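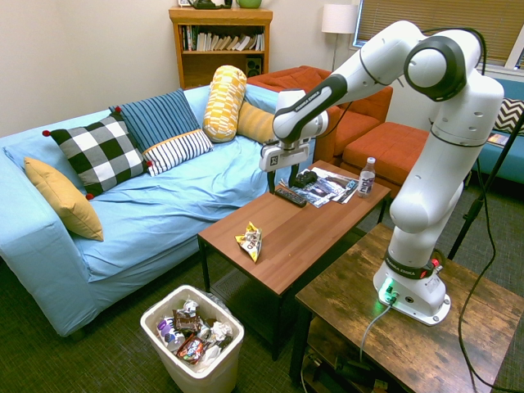

Words: T. Marchbrook

The coffee table is the least specified piece of furniture in most living rooms. A sofa gets measured, sat on and argued over. A bookshelf is bought to a height and a depth. The table between them is usually chosen by eye in a store, and then holds more traffic per square foot than anything else in the house except the kitchen counter.

The one in our picture is an ordinary case. It has a smooth wood top in a medium brown and black legs, and it stands on carpet near a light blue sofa. Its load is typical too: a TV remote, a spread of glossy magazines and papers, a nuun bottle and a crumpled snack bag. All of it is light. Most of it has a proper place somewhere else, and the interesting question is how far away that place is.

Distance is what decides whether a table stays clear. When readers in Dillwood and Rollville sent us notes on their living rooms last winter, 41 of them gave enough detail to compare. The common pattern was that an object went back where it belonged if the trip was nine feet or less and did not involve a door. Past that, it stayed on the table until the next general cleanup. Recycling did worst, as the bin was nearly always in the kitchen or the garage.

Sorting by exit

The usual advice is to sort by type, with paper in one pile and electronics in another. For a coffee table it is faster to sort by exit. Everything on the top leaves the room, moves to another spot in the room, or stays.

Snack bags leave the room. So do bottles, empty or partly full. Take these first, in one trip, and shake the crumbs out of the bag over the trash before crushing it. Foil-lined film is not accepted in most curbside recycling, and it goes in the general waste unless the local program says otherwise.

Magazines move. A glossy magazine is heavier than it looks and slides easily against its neighbors, so a fanned spread takes up several times the area of a squared stack. Pull the loose papers out before stacking. Sheets left between magazines tend to go onto the shelf with them and are not seen again until somebody needs one. If there is a bookshelf against the wall, give the magazines one end of a lower shelf and a fixed width. When that width is full, the oldest issue goes.

The remote stays. Moving it to a drawer is tidy for one evening. A small tray near the sofa side of the table works better – the rim keeps the remote from drifting under the papers, and the tray lifts off in one motion for wiping.

The surface

A smooth wood top shows rings and grit more readily than a heavily textured one. Printed paper is a minor hazard as well. Glossy stock can stick to a finish in warm weather, and ink can transfer if a damp bottle has been standing on the page.

Dust dry first with a microfiber cloth, then wipe with a second cloth wrung out hard in plain water, and follow the grain. Dry at once. Spray polish is unnecessary on a sealed top and builds up into a film that smears. For a top that has gone dull, we have had acceptable results with the Conitz clear paste, two thin coats, buffed after each. It should be tried on the underside first. On an oiled top, use the oil the maker recommends and nothing else.

White rings are moisture in the finish and often fade by themselves within a few days. Dark rings have reached the wood, and call for sanding. Use 200 grit or finer, by hand, and expect to refinish the whole top, as a patch will show.

The sofa side

Cushions have a bearing on the table. A sofa carrying six of them, as this one does, leaves limited room to sit, and when people do sit down the extras have to go somewhere. In many homes that is the coffee table, on top of the magazines. Bolsters are the worst, as they roll. Standing one on end against the back of the sofa uses the least seat depth.

Loose covers should be straightened before the table is cleared. Pulling a rumpled cover tight brings up crumbs and pens, and the pens have to be put down on something.

Clearance between the sofa and the table edge is best kept to a hand's reach from a normal seated position. On carpet, mark the leg positions with painter's tape before vacuuming, and peel the tape once the table is back.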